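Saturday, gripper comparison in sim, armchair setup

Seema wants a yes or no on the Herkeck fingers by Monday standup. I don't think we can give her one. The Kļaviņa fingers finished their block of 200 grasps last night, and the Herkeck set is at 127 because I stopped it to look at what we were counting as a success.

The success check only asks whether both pads report contact. It doesn't ask whether anything got lifted. So a finger leaning on the cushion and brushing the toy scores the same as a real grasp. I don't trust any number from before today, mine included.

Arm over the blue chair, then the jointed toy close up with both fingers in view.
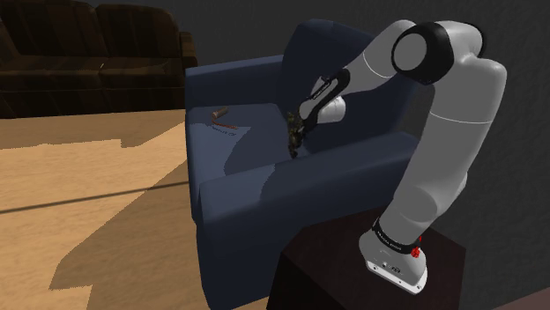
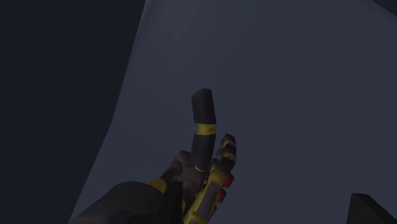 Zoi Tsoukalas

Small knobbly parts are the trouble. The collision mesh for the toy is a lot simpler than what gets rendered, so a finger can look clear of a limb and still be in contact by the solver's reckoning. Soft seat is modeled as rigid too. The Hotirach people say their controller copes with this. I'd like to see it.

To do:
- success = held 40 mm above the seat, pads in contact the whole time
- finer mesh on the toy, same for both finger sets
- rerun both from zero, same seeds
- ask Seema if Monday can move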